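About Keltby Textile Testing

Keltby tests woven and knitted household fabrics for mills, importers and retailers. The laboratory works on bed linen, towels and curtain fabric. Apparel and upholstery are outside our scope and are referred elsewhere.

The company began as a shrinkage bench inside the Perić finishing mill and became a separate business when the mill stopped dyeing its own cloth. We now occupy 425 square meters, divided into a conditioning room, a wet lab and an office.

What we measure

Dimensional change after laundering accounts for most of the work. Samples are conditioned, marked, washed, dried and measured again in both warp and weft. Fitted sheets are tested as finished articles, with elastic and corner seams intact – flat swatches do not show how a pocket will behave after repeated washing.

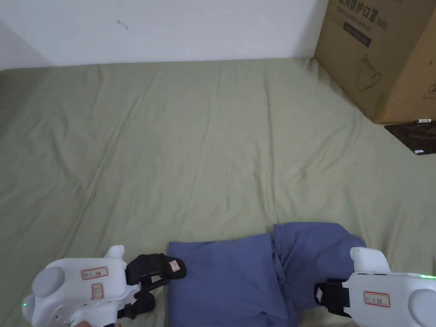
Colorfastness, pilling, seam strength and thread count are handled on the same intake form. A standard order covers 3 specimens per color. Extra specimens can be added before conditioning begins, but not after.

Results are issued as a signed report with raw readings attached. We do not issue pass or fail statements unless the client supplies a written tolerance.

Records and software

Readings are entered in Skilivia, our in-house database, which holds 76 test methods, including withdrawn versions kept for reference. Clients with a Lulard account can download their own reports for as long as the account stays open.
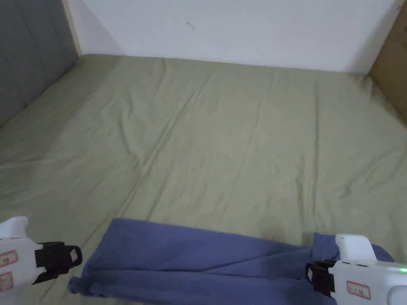
Sending samples

Pack samples dry and folded, with the order number on the outer carton. Deliveries go to Unit 1746, rear entrance. Care labels should be left attached. Remnants are kept until the report is accepted, then recycled or returned at the client's cost.

Page last revised 13 March 2026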